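Intro to Graphic Communication, Section 2
Notes for Unit 4: Signs, Labels and the Stuff People Don't Read

Okay, so these are my notes from the lecture, cleaned up a bit and with the bits I rushed through at the end filled in. Bring them with you to the workshop. You don't have to print them, I know the printer on our floor is a sad thing.

Where we got to last time: Florin Roman came in and talked about type at small sizes, and a few of you asked me afterward when you're supposed to stop using words altogether. Good question! That's pretty much this whole unit.

1. Shape first, then color, then everything else

When you walk past a sign, the outline gets to you before the message does. You know a stop sign from the back. You know it covered in snow. I grew up in a town where somebody had peppered ours with holes and half the paint was gone, and people still stopped (well, mostly).

So when you start a sign, draw the empty shape and leave it alone for a while. A triangle with the point up says "watch out" to a lot of people. A circle with a bar through it says "don't." If you put a friendly message inside a triangle, you're fighting your own outline, and the outline usually wins. Mahmoud's team did this in the cafeteria project with the soup-of-the-day sign. It was a beautiful triangle. I walked past it thinking the floor was wet.

2. Contrast with the thing it's stuck to

This is where I see the most points lost. You all design on a white artboard, and then the label goes onto a brown box or a steel door or a yellow bucket and it either vanishes or screams. Before you pick colors, go look at the surface. Take a swatch with you. A dark label on a pale surface is hard to miss even when it's small, and you haven't had to make it bigger or add a border to get there. 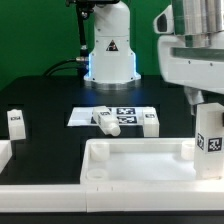 Fig. 3. Black warning triangle on a white housing, with the pictogram in white and a reddish color.

Try the squint test on your own drafts. Tape the draft to the real surface, back up to the far wall, and squint until everything goes mushy. Whatever is left is your sign. If all that's left is your logo, we need to talk.

3. Pictograms: how much can you take out?

Fedir Stasiv ran the exercise with the falling figure, and I loved what came out of it. You start with a full drawing of a person slipping and you take out one thing at a time: the face, then the fingers, then the shoes. You keep going till your neighbor can't tell what's happening, and then you put the last thing back. For most of you it was the bent knee. Two people kept the banana peel, and I'm fine with that.

Things that tend to survive:
- the angle of the body
- one clear object, if the object is the danger
- a gap between the figure and whatever it's near

Things that tend to turn into a blob:
- fingers
- anything overlapping anything else
- flames, unless you really simplify them
- lines thinner than the gaps next to them

4. Words, when you do need them

Some messages won't fit in a picture. "Use other door after 6 p.m." is a nightmare as a pictogram, please don't try it. Put the verb up front and keep it short. The Burnholm parking garage sign we took apart in class ran to 47 words before it told you where to pay. Darren Whiteley's rewrite was "Pay at level 1 before you go back to your car," and I'd hang that tomorrow.

Watch your line breaks too. "No parking / in front of gate" is fine. "No / parking in front of gate" makes people read it twice.

For the workshop

Pick one sign or label in the building that you think fails. Sketch what's there, write a couple of sentences on why it fails, and bring three rough redesigns on paper (pencil is great, I don't want anything polished yet). Measure the spot where it hangs and write that down next to your sketches.

Reading is the Rendel chapter on road signs, starting on page 246. Skip the part on ink suppliers. If you get hooked, the Stanciu book is on the reserve shelf and has wonderful old railroad signs in it, but it can't leave the library.

The final project brief goes up in December. Drafts for this unit go in the tray outside room 369, with your name on the back, please!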